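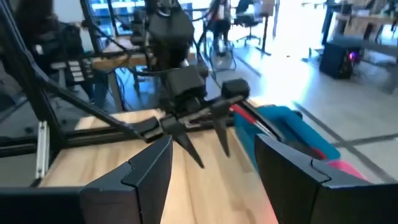 总第 30 期 · 第 7 页

技术分享 > 操作与抓取 > 讲稿备注

两只手换着用：宽指、尖指和腕上相机的对比笔记

（讲者备注版，口语没有改干净，括号里是给自己看的提示）

开场。等大家坐定再讲，先别翻页，让封面在屏幕上多停一会儿。

大家好，谢谢 Gridville 把下午的第一场给了我们。我知道刚吃完饭容易困，所以我尽量讲得快一点，有问题随时打断，不用等到最后。

封面是从右手腕上的相机看出去的样子。近处那两块又大又黑的是右手的手指，张得很开；从中间的空当看过去，对面吊着的是另一条手臂的夹爪，两根手指又细又尖，往下收，像爪子。桌面上靠右露出一截亮蓝色的东西，带一点红和粉。我们今天要讲的内容基本上都在里面了：宽的手指，尖的手指，装在手腕上的相机，还有一个让人头疼的塑料件。

（停一下，问台下：有谁的台子上两只手装的是不一样的夹爪？看看举手的情况。如果很少，就说“那太好了，今天就是来劝大家试试的”。如果很多，就说“那待会儿麻烦你们来纠正我”。）

我先讲为什么会做这个对比。我们的双臂台原来两边装的是同一款夹爪，备件一样，标定一样，左右手的程序几乎可以对调，省心极了。但是九月份我们换了一批任务，从搬盒子变成摆弄各种带把手的、形状弯弯绕绕的小件，同一款夹爪突然哪儿都差一口气。搬盒子的时候觉得它什么都能干，一碰到弧面就打滑，一碰到窄缝就伸不进去。那段时间组里天天争论到底该换哪一种，争着争着就说，干脆一边装一种，同一张桌子上比。

我当时特别兴奋，真的，当晚就开始拆。

第一部分，宽指。

右手这对，我们内部叫 Karaki 指，名字是从图纸的文件名来的，后来就这么叫下去了。它的特点就是面大。内侧有一个斜面加台阶的形状，靠里的地方两个面相接，有一个小小的缺口。第一次见到它的人都会问那个台阶是干什么的。

我们的用法是这样：抓扁的东西，用前面那段面去贴；抓圆的东西，往里多走一点，让台阶托住下沿。这样同一对手指可以有两种姿势，程序里只要改接近的深度。我个人非常喜欢这个设计，画图的时候多花了几天，后面省下的时间远不止这些。

（这里可以用手比划，左手平伸当桌面，右手两根手指往里送。上次排练的时候有人说看懂了，比幻灯片管用。）

宽指的好处讲三句就够了。接触面大，所以位置给偏一点也夹得住。手指刚，所以夹紧以后物体不太会在手里转。换指快，螺丝好够到。

坏处要多讲一些，台下多半都是要自己动手装的人。

头一个就是挡。大家再看封面，右手的手指占了画面下面多大一块！蓝色那个件有一部分就藏在右边手指后面。人看的时候会自己脑补，知道后面还有一截，可是检测模型没有这么好的脾气，看到半截就按半截去框，给出来的中心点跟着偏。我们刚装上的那几天，一直以为是标定出了问题，标了一遍又一遍，后来把腕部相机的画面录下来一帧一帧翻，才发现手指合到一定程度以后目标就只剩一条边了。

再一个是胖。两个小件挨在一起的时候，宽指插不进去，硬插就会把旁边那个推走。我们试过先推开再抓，能用，就是慢，而且推的时候谁也说不准它会停在哪儿。

还有就是黑。哑光黑本身挺好，不反光，可是背后的机架也是黑的，线也是黑的，另一条手臂还是黑的。分割的时候手指和背景粘在一起，边缘跳来跳去。我们在 Toramer 的分割工具里给手指单独画了掩膜，按开合角度查表，才算安静下来。

第二部分，尖指。

（喝水。）

左手这对叫 Trilter 指。第一次通电的时候我心里是有点怕的，那么尖，感觉会把什么都戳出洞来。后来发现力控调好以后，它温柔得很。

尖指最让人开心的是看得见。手指细，从腕部相机里看出去遮掉的地方少，合拢的时候还能看清指尖和物体之间的那条缝。对做视觉伺服的同事来说，这简直是过节，闭环可以一直闭到碰上为止，最后那一小段也不用靠猜。

它还能去宽指去不了的地方。拿蓝色塑料件来说，外面一圈是亮蓝色的边，里面有一道颜色深一些的凹槽。宽指只能从外面抱，尖指可以直接勾着边沿，一根在槽里，一根在外面，夹住那道边。这个抓法我们管它叫“捏碗边”，大家在家端热汤碗的时候就是这么捏的，你一说新来的同学马上就懂。

坏处呢，接触面小，物体会绕着两个指尖转。你夹着一头提起来，另一头就往下沉，沉到什么角度，每次都有一点不同。放下去的时候麻烦就来了，姿态对不上，得重新估一次。还有就是它对高度非常敏感，低一点就顶到桌面，高一点就滑过去。我们的桌面是浅色的木面，有木纹，不是很硬，尖指顶上去会留印子。我现在每次换班之前都会去摸一摸桌面，看看又多了几个坑。（这里一般会有人笑，等他们笑完。）

第三部分，怎么比的。

这一页字多，不要念，讲思路就好。

我们挑了 7 种物件，有把手形的，有片状的，有软的，每种都由左右手各自去抓，摆放的位置由程序随机给。每种物件每只手抓 200 次，中间不调参数，掉了就记掉了，不补抓。灯光就用房间里本来的光，窗户那边亮就让它亮着。有人建议我们拉上窗帘，统一打光，我没同意，现场用的时候哪来的窗帘呢。

记录的东西很简单：有没有夹起来，提起来以后姿态变了多少，放下去有没有到位，还有从相机看到目标到手指闭合用了多长时间。每一次都存腕部相机的录像，这个一定要存，后面会讲为什么。

（如果时间紧，直接跳到结果页。）

结果我用大白话讲。

片状的东西，宽指好，好得很明显。尖指夹薄片就像拿两根牙签夹一张卡，能夹起来，但是看着揪心。

把手形的、带边沿带槽的，尖指赢。尤其是侧躺着的时候，宽指要换好几个角度才能找到下手的地方，尖指基本上来就有。

软的东西让我意外。我赌的是宽指，觉得面大不容易捏坏。结果尖指更稳，它捏进去一点点，布料自己裹上来，反倒不会滑。我输了一顿饭。

还有一种我们事先完全没想到的情况，就是两只手一起上。右手宽指把件稳住，左手尖指去拨、去勾、去转。这个组合一试出来，整个组都围过来了，比前面那些对比加起来都热闹！原来一只手要分 5 步做的翻面，两只手配合着一个连贯动作就过去了。我现在讲到这儿还是会激动，大家见谅。

（放翻面的录像。放之前先确认声音关掉，电机的声音在会场音响里很吓人。）

第四部分，相机。

讲夹爪为什么要讲相机？我们后来发现，夹爪的一半好坏是从相机里看出来的。

对面那条手臂上，方方的腕部外壳顶上那个长方形的模块就是相机。相机装在手腕上，手指永远在画面里，所以你换手指，等于同时换了相机的前景。这句话我希望大家记下来。我们一开始把换指当成纯机械的活儿，拧完螺丝就跑，结果检测掉了一大截，两边互相埋怨，机械的说软件不行，软件的说机械没装正。

现在我们的规矩是，换手指就重新采背景。手指从全开到全合走一遍，空桌面录一段，放上物件再录一段，整个流程 30 分钟，不许省。省过的人后来都补了。

双臂还有一件单臂不会碰到的事，你的相机里会出现另一只手。封面上就是，对面的夹爪正正地挂在中间，线也跟着绕来绕去，从上面垂下来。这种画面对训练来说是宝贝，也是麻烦。宝贝在于它真实，以后干活的时候就是这么看的；麻烦在于两只手都黑，靠得近了连人都要看一下才知道哪根手指是谁的。我们试过贴彩色胶带，好用，但是胶带用久了会卷边，卷边以后形状又变了。目前的做法是把两条手臂的关节角也一起喂进去，让模型知道另一只手应该在哪儿。效果我很满意，数字在附页里，感兴趣的可以会后来看。

背景也要提一句。我们的地面会反光，画面右上那一片特别亮，自动曝光就跟着它跑，一跑，近处的黑手指就糊成一团。把曝光的测光区域锁在两指之间，马上就好多了。这个改动只有一行配置，我推荐所有装腕部相机的人今天回去就试。

第五部分，控制器和线。

（这部分讲快一点，控制的同事明天有专场。）

两种夹爪的力控参数不能共用。宽指可以夹得快，夹到就停；尖指要慢慢靠，最后一段把速度降下来。我们原来用一套参数加一个系数去缩放，听上去很优雅，用起来两头不讨好，后来老老实实写成两套。

走线。大家别笑，走线害我们停机的时间比什么都多。手腕一转，线就绕，绕紧了以后会拽着夹爪，力传感器读到一个莫名其妙的侧向力。我们有整整一个下午在查一个“幽灵碰撞”，最后发现是线圈挂住了旁边的旋钮状外壳。留多长合适，我的经验是把手腕转到两头的极限各看一次，以绕得最紧的那一头为准，再多放一点。太长也不行，会垂到相机前面来。

第六部分，给想试的人。

如果你手上只有一对手指的预算，东西又以盒子、片状为主，装宽的，别犹豫。东西带边带槽，空间又挤，装尖的，顺便准备一块垫子护桌面。如果是双臂，请一定一边一种试一个星期，哪怕最后又换回去，你也会知道自己的任务里到底哪一步在为难夹爪。

还没做完的事也讲一下。尖指的指尖磨损我们没有系统测过，只是看着比刚装的时候圆了。宽指我们想在外侧开槽，减一点遮挡，图纸已经画好，还没有加工。左右手互换，也就是让宽指到左边去，我们还没比过，所以今天讲的结论里有多少是“左手右手”的差别，我没法跟大家打包票。这一点如果有人问，直接承认，不要绕。

备用问答。

问到为什么不用吸盘：带槽的件吸不住，我们试过，放弃得很快。

问到能不能自动换指：想做，换指座太厚，会把手指整体往前推，相机又要重来。

问到图纸给不给：给。整理完放到 Gridville 的共享目录里，尺寸标注还有几处要改，大家别急着下单加工。

结尾。不用总结页，直接停在翻面录像的最后一帧，请大家到台子那边自己上手玩。宽指先玩，尖指排队，玩之前把手腕上的绳带摘掉。

备注整理：12月26日 星期一

分享 30 · 留言 5

读者留言

匿名读者：曝光锁在两指之间这一条，回去就改了，近处的手指终于有边缘了，谢谢！

匿名读者：“捏碗边”这个叫法我们组也开始用了。想问尖指勾进槽里的时候，外面那根是先碰还是后碰？我们总是先把件推走。

作者回复：外面那根先轻轻贴上，里面那根再过来。接近的时候整只手往外偏一点点，件就不会跑。

匿名读者：左右手互换的对比请一定要做，我赌有差别，我们这边左臂的重复精度就是比右臂差。

匿名读者：软的东西尖指更稳，这个我不太服气，跟布料厚度关系应该很大，厚毛巾试过没有？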